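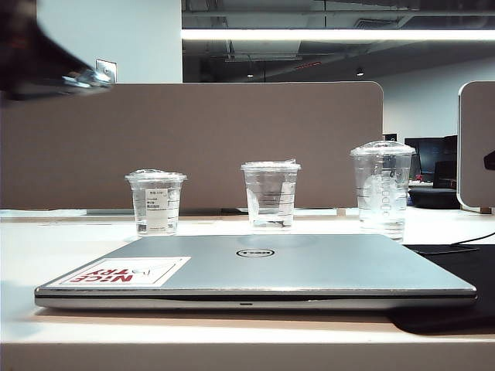
Fig. 1. Closed laptop and three clear plastic cups on a white desk.

Digital Publishing Economics
Unit 6: Newsletter revenue and churn
Instructor: Magdalini Vrettos

6.1 Terms
Gross list: every address that has signed up.
Active list: addresses that opened at least one issue in the past 60 days.
Churn: paying readers lost in a month, divided by paying readers at the start of that month.

6.2 Worked case
Tistell is a regional news letter sent on weekdays. At the start of October it had a gross list of 3,000 and an active list of 2,445. The active share is 2,445 / 3,000 = 81.5 percent.
Ad space is sold against the active list. Quoting the gross list to a buyer overstates reach by 555 addresses - a common source of refund claims.

6.3 Limits of open data
Some mail programs load images before the reader sees the message. This counts as an open. Treat the active share as an upper bound and check it against clicks.

6.4 Reading
Esfahani, course packet, section 24. Skip the part on bundles; it is covered in Unit 7.

Problem set 6 is due Monday, December 20, 2021. Show all division steps.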